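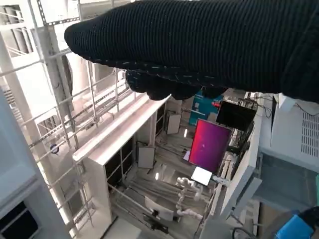

The Dusta had been for sale over a year when the couple from Brirkex came down the dock. She was a 400 with two engines and 4 cabins, and one of the heads had never drained right. I told them about the head. The husband wrote it down.

They wanted to charter her out of Dmytriv in the winters. I said the money was thin there and the moorings were bad in a west wind. His wife asked if I had ever lost an anchor.

"Two," I said.
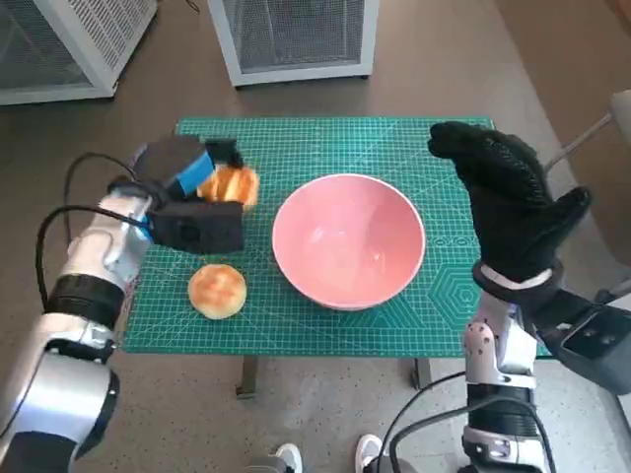
She laughed and went forward to look at the windlass. I stayed in the cockpit with him and went through the engine hours. The port side had 1,000 more than the starboard, and he wanted to know why. I said I docked on that side.

They signed on Sun 23 September. I took my boots and the good kettle and walked up to the bus.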